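Home About Recipes Archive Contact
Search this blog Go
Home > Kitchen > Shopping and storage

Unpacking the bag before the buns go cold

November 28, 2019
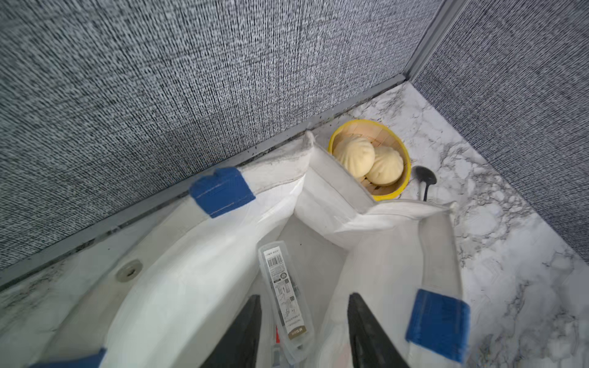

Lanying Hao wrote under my last post that she stopped using white shopping bags years ago, as they show every mark from the first trip and never come up properly again. She has navy ones now and says she wouldn't go back.

She's right about the marks. My white tote has grey smudges all over it and the rim is the worst part. One corner of it has crumpled up and the edge is fraying. I've tried soaking it in the laundry tub with a scoop of Castar and it came out the same grey, just stiffer. I've kept it anyway. The mouth stays open when I put it on the bench, so I can see what's in it without digging, and the blue tabs stitched around the rim make it easy to pick from the pile behind the door.

The bag's job is the Thursday shop. I walk down to Tạ, get whatever is on the list, and pick up buns if there are any left. This week's list had 12 things on it and came to just over forty-one dollars, which is a bit more than usual but I was out of rice.

For a long time I'd come home, dump the bag on the floor and eat first. Then it would sit there until Friday night with something squashed in the bottom. Now I do it in this order:

Steamer out and on the bench, water on.
Cold things straight into the fridge.
Buns in to steam, 10 minutes from the fridge.
Everything else out of the bag while they're going.
Bag upside down over the sink and shaken.

The last step matters more than I thought it would. Small things get lost down there. I've found a bread tag, a lid, and once a receipt from the previous November.

Long narrow packets go in upright, leaning against whatever is beside them. If I lay them flat they end up under the tins. I also leave the plastic on until I've read the label, since I've twice thrown out instructions I needed and had to guess.

The steamer is bamboo with a yellow rim and slats inside. Two buns sit in it side by side with room to spare, although they do tend to stick where they touch. Wanting Yao told me to put a square of baking paper under each one. I do that when I remember. If you don't, wait a minute after the lid comes off and they lift more easily.

I wipe the bench down afterwards. The marble pattern hides flour very well, so I go over it twice.

Next job is the tea towel drawer, which won't shut. I might also try the bag with bicarb and a nail brush, just on the rim.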